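Subject: Re: Draft 3, collection rules for hand-held grippers: clause 4 (scene) and clause 6 (grasp)
Date: 2 July 2021
List: handheld-practice

Replying to the Luik comments on draft 3. I have cut the quoted text to the parts I am answering.

> Clause 4.2 says the operator shall "clear the work surface of items
> not named in the task sheet". We think this is too strict for home
> sites. At Luik we have been leaving the surface as found and only
> moving what is breakable. If 4.2 stays as written, most of our home
> recordings would fail on review.
>
> Clause 6.1 asks for "both pads in full contact" before a lift. For
> soft packaging this is hard to judge from the wrist view. Can the
> wording be relaxed?
>
> Clause 7 gives 1000 episodes as the largest batch for one review.
> No objection, but please say whether discarded episodes count.

On 4.2, I agree, and the Berholm office has withdrawn its objection. The clause was copied over from the bench rules, where a bare surface is the normal case. In homes it removes the very thing we go there for. The proposed new text is:

**4.2** Items not named in the task sheet may stay on the work surface if (a) they are stable, (b) they do not block the path between the start and target positions, and (c) their cables do not cross the working area. The operator shall not rearrange them between episodes of the same set.

Point (c) is new. We went through 805 episodes from the last home round and the most common reason for a stop was a lead caught on the tool or the sleeve. Fans and lamps may be present and may be plugged in, but the lead has to run off the back or the side. The last sentence also matters for review, as a background that shifts within a set makes it hard to tell a retry from a new start.

Patterned cloths and printed boxes are allowed under 4.2 without further conditions. Draft 2 had a note asking for plain cloths where possible. That note was dropped and should not come back. A cloth must still lie flat under the target container, and the operator should check this again if the container has been dragged.

On 6.1, the present wording mixes up two separate things, which are where the pads are and whether the item is held. I suggest splitting it.

**6.1a** Before closing, the item shall lie between the two pads, and at least one pad shall be visible in the wrist view.

**6.1b** The lift shall not begin until the item has stopped moving relative to the pads.

**6.1c** When working inside a container, the jaws shall not be used to push against the wall or the lining in order to gain grip. If the item is in a corner, draw it out first with one pad, then close. 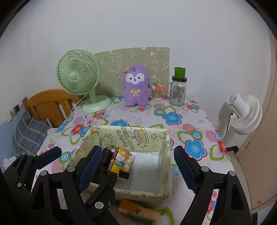 Fig. 1. Corner case for 6.1c, fabric-covered storage box with a white lining. The black wrapped item is in the left corner, partly held by the left pad; other items stay on the table under 4.2.

For soft packaging I would not go further than 6.1b. The Rosix pads and the older Nosent ones deform by different amounts, and a rule based on contact area would need a separate value for each. We do not have those values and I would prefer not to guess them. If a site wants to measure them, the result can go in an annex — it should not hold up the main text.

One related point, raised off list. Where there is more than one package in view, the task sheet must identify the target by something the reviewer can see, such as colour or printed pattern. "The snack" is not enough. In the last round 496 episodes came back with a query of this kind, and almost all of them could have been avoided by one more word on the sheet. I propose adding this as 5.4:

**5.4** The task sheet shall identify each target item by at least one visible feature that no other item in the working area shares.

On clause 7, discarded episodes do count towards the batch limit. They have to be opened and checked like the rest, so leaving them out would hide the load on the reviewer. The limit stays at 1000. The yearly total per site, at present roughly 3000, is a planning figure only and belongs in the guidance notes. I will move it there.

Still open:

- 4.4, whether moving air from a fan has to be logged. My view is yes if light packaging is among the targets, otherwise no. Comments wanted.
- 6.3, the closing speed for thin wrapped items. The draft has a blank where the value should be.
- Annex B, the reviewer's checklist, still follows the draft 2 numbering.

Please send wording, with the clause number, to the list. Draft 4 goes out once 4.4 is settled, and the full text is due for approval in November.

Secretary, drafting group
Berholm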